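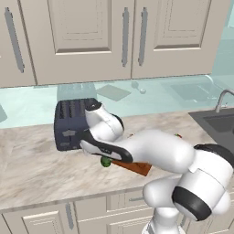 Kitchen arm budget, round two

Nov 27, 2020

So I finally sat down with the spreadsheet again (tea, cookies, denial) and I'm ready to admit that my July number was a fantasy. Back then I'd put down one figure for the arm and nothing for anything else! The plan hasn't changed: one white arm at the counter, doing small jobs around the cutting board. I'm still trying all of it in simulation before I spend real money, and I can't recommend that enough.

Delyth Nicholas read my first draft and asked what I was going to bolt the thing to. I had no answer. So there's a line for a mount now, and Bevwood quoted me $1,818 for a steel base with the cabinet work included. Ouch. I've asked Ljungberg for a second quote and they're taking their sweet time.

Reach was the other thing I'd been guessing at. I kept looking at the longer Danus arm, which costs a lot more, and then I set up the board, the tomato and the sink in the sim and started moving the base around to see what I could get away with.

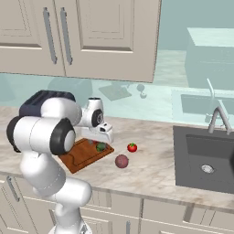 Gripper over the board, with the tomato still out on the marble.

My feeling now is that the shorter one will do if I'm willing to keep the food on the left of the sink. I can live with that. The money I don't spend on reach goes to grippers, and I want two sets of fingertips from day one. Dradari sells a soft pair for $78, and I'd rather order them along with the arm than pay shipping twice. 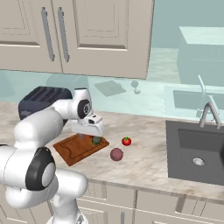

Same counter, greens on the board and the toaster tucked in at the back.

Still to price: a proper power strip, a stop button I can hit with my elbow, and insurance (I called, got put on hold, gave up). Danus holds a quote for 90 days, so there's time, but I'd like the order in well before that runs out. If you've mounted an arm next to a real stone countertop, please tell me in the comments whether you drilled or clamped. I'm leaning toward clamps and Delyth is already making faces about it.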